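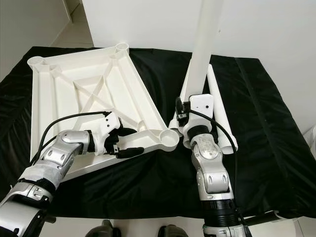
Meriem Bouazza wrote to ask why a robot should need two arms to put a table together, when a person can often hold a screwdriver in one hand and manage fine. She is a reader of this page, and her question is a good place to start.

How a Student Club Teaches a Robot to Build a Table

By Wyn Gronow
March

The Stillholm robotics club meets after school, from 3:30 until 5:00. Its project this year is called Grultus. The goal is for a robot with two arms to fit white tube legs into the sockets of a white plastic panel. The panel has ribs on its underside that cross in an X. The ribs make the plastic stiff without making it heavy.

Why two arms?

Put an empty plastic bottle on a table and try to screw the cap on with one hand. Do not touch the bottle with anything else. The bottle turns when the cap turns, so the cap never gets tight. One hand has to hold the bottle still.

A table leg and its socket work the same way. If one arm pushes on a leg and nothing holds the panel, the panel can slide. The club therefore gives each arm its own job. One arm steadies the panel. The other arm carries the leg.

What is a gripper?

A gripper is the part of a robot arm that does the work of a hand. The grippers in this project have black fingers, and a motor opens and closes them. If the fingers squeeze too lightly, the leg slips. If they squeeze too hard, the motor strains and the part may bend. The students write the force in their program as a number from 0 to 100. For the legs they use 46. They found that number by testing, starting low and going up a little at a time.

A round tube is harder to hold than a box. A flat finger touches a tube only along a thin line, and the tube can tip around that line. The students grip each leg near its middle, then check that it is straight before moving it.

Finding the socket

The robot's camera sends pictures to a computer. To the computer, each picture is a very large grid of numbers. A program looks through the numbers for round shapes that could be sockets.

White parts on a black cloth are easy to separate, because the white areas have high numbers and the black areas have low ones. White parts in front of a white wall are harder. Shiny folds in the cloth can also cause trouble -- the program sometimes marks a bright fold as an edge.

When the program has chosen a socket, it works out a path for the leg. The path has three stages:

1. Move the leg until it is above the socket.
2. Turn the leg until it points the same way as the socket.
3. Lower it slowly and stop if something pushes back.

Stage 3 is the slow one. If the leg is off to one side, it hits the rim. The arm feels this as a force, backs up, shifts a small distance and tries again. The club allows 17 tries. After that the program stops and waits for a student.

Learning from examples

The students also teach the robot by example. A student guides the arms through the job, and the computer records how every joint moves. One recording is called a demonstration. A learning program compares many demonstrations and looks for what they have in common. The club wants 1000 of them before the end of the school year. Recordings with mistakes are kept in a separate folder named Morris, after the student who made the first one.

Rules at the table

Hands stay off the table while the arms have power. One student stands next to the stop button and does no other job. Hair is tied back. Cables are checked before each run, as a loop of cable can catch on a part when an arm turns.

Words to know

Demonstration: a recording of a job being done, used for teaching a robot.
Joint: a place where a robot arm can bend or turn.
Socket: a hole shaped to hold the end of another part.

Last updated: March

Related
What Does a Robot Joint Do?
How Computers See Edges
Skullelton: A Walking Robot Made of Cardboard
Starting a Robotics Club at Your School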